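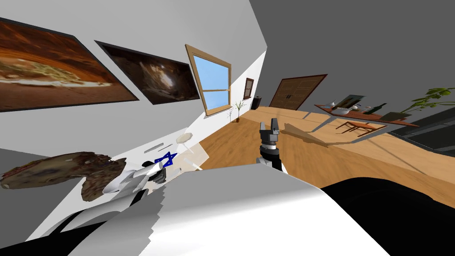

Poltrona de amamentação Alance, da Wavum

Quem já passou uma madrugada inteira a embalar um bebé numa cadeira da cozinha sabe bem do que falamos. A Alance foi pensada para essas horas compridas, em que a mãe (ou o pai, ou a avó que veio dar uma ajuda) precisa de um encosto a sério, de braços à altura certa e de um balanço que não acorde a casa toda. Começámos a desenhá-la depois de ouvir muitas famílias que compravam a nossa almofada Khaemba e que nos diziam sempre a mesma coisa: a almofada é óptima, falta é onde nos sentarmos!

O assento é largo, para caber a almofada de amamentação sem ficar tudo apertado, e o encosto sobe o suficiente para apoiar a cabeça. Reclina em três posições e tranca em qualquer delas com uma alavanca do lado direito, que se alcança sem largar o bebé. O balanço é curto e macio – quem prefere a poltrona parada pode bloqueá-lo por completo.

Há dois bolsos laterais, fundos, onde cabem uma garrafa de água, as fraldas de pano e aquele livro que vamos lendo a duas páginas por noite. As capas saem com fecho e vão à máquina a 30 graus. Não convém metê-las na máquina de secar, que o algodão encolhe um bocadinho e depois é uma luta para as voltar a vestir.

Ficha do produto
Referência: 1424
Altura do encosto ao chão: 95 cm
Peso suportado: até 370 kg em ensaio estático
Estrutura: faia maciça
Capa: algodão e linho, amovível
Cores: areia, verde-salva, azul-noite
Preço: 626 euros, com entrega incluída em Portugal continental
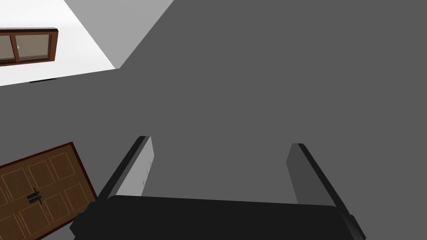

A poltrona vem montada?
Vem quase toda montada. Só é preciso encaixar o encosto na base e apertar quatro parafusos, com a chave que segue dentro da caixa.

O apoio de pés Drendthorpe vende-se à parte e balança ao mesmo ritmo da poltrona. Muitas mães dizem-nos que o dispensaram nas primeiras semanas e que o vieram buscar mais tarde, quando o bebé já pesava mais um pouco e as pernas começavam a queixar-se. Fica ao critério de cada uma.

E quando o bebé crescer, a Alance continua a servir: para as histórias antes de dormir, para os colos de febre, para uma sesta de domingo, se houver sorte. Temos capas de substituição nas três cores, por isso, se a papa de cenoura deixar marcas, há remédio.

As encomendas feitas até ao meio-dia são preparadas na mesma tarde. Para receber amostras de tecido em casa, escreva-nos pelo formulário de contacto e indique as cores que gostava de ver.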